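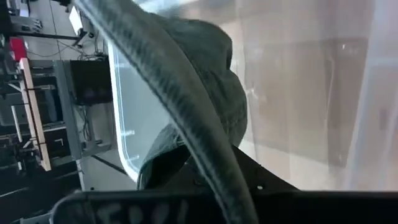 Figure 4. Soft hat with stitched brim.

Section 4. Entering Fares and Baggage Rules

Medve is the booking tool used by Illano travel desks. This section covers the entry of fares, the setting of baggage rules and the release of a route for sale. Complete Section 3 (Accounts and Permissions) before you begin. Revised Oct 8, 2021.

4.1 Before you start

You will need:
A Medve account with Editor rights
The current fare sheet issued by the Illano pricing office
The route code for each city pair

Fares can be entered for one route at a time. The Skulbridge to Clirkilby route is used throughout this section.

4.2 Adding a fare

1. Sign in and open the Routes tab.
2. Type the route code in the search field and press Enter.
3. Select Add Fare. A blank fare form opens.
4. Choose the fare class from the list. Economy Basic, Economy Flex and Business are available on all routes.
5. Enter the one-way price in whole dollars. Do not type a dollar sign or a comma.
6. Enter the first and last travel dates. A fare that ends on the last day of August must carry that day as its last travel date.
7. Select Save Draft.

The draft appears in gray at the foot of the fare list. Drafts are visible to Editors and Approvers on your desk and are not offered to travelers.

Note: Medve accepts prices up to 2,000 in any economy class. A higher figure is rejected with the message "Price outside range." If the fare sheet shows a higher figure, check the class first, then contact the pricing office.

4.3 Setting baggage rules

Each fare must have a baggage rule attached. A fare without one can be saved but cannot be released.

1. Open the draft fare and select Baggage.
2. Under Cabin, enter the number of pieces allowed. The default is 2: one carry-on bag and one personal item.
3. Under Checked, enter the number of pieces included in the price. Enter 0 if checked bags are sold separately.
4. Select the oversize table that applies to the route.
5. Under Worn Items, leave the box marked. Coats, hats and similar clothing worn on board are then left out of the piece count.
6. Select Attach.

Caution: Changing a baggage rule after release affects new bookings only. Tickets already issued keep the rule in force at the time of sale. Do not tell a customer that an older ticket has been updated.

4.4 Releasing the route

Release requires 2 approvals, and the person who entered the fare may not give either of them.

1. Open the route and select Review.
2. Compare each line with the fare sheet. Lines that differ from the previous version are marked with a bar in the left margin.
3. Select Send for Approval.
4. When both approvals are shown, select Release.

Released fares reach the sales screens at the next refresh – normally within the hour. A route may hold up to 400 active fares. Expired fares do not count toward the limit and are moved to the archive overnight.

4.5 Withdrawing a fare

1. Select the fare and choose Withdraw.
2. Enter a reason. This field is required and is kept with the route history.
3. Select Confirm.

Caution: A withdrawn fare cannot be restored. To offer it again, enter it as a new fare and repeat the steps in 4.2 through 4.4.

Bookings on hold at the time of withdrawal are honored until the hold expires. See Section 5 for holds, deposits and group bookings.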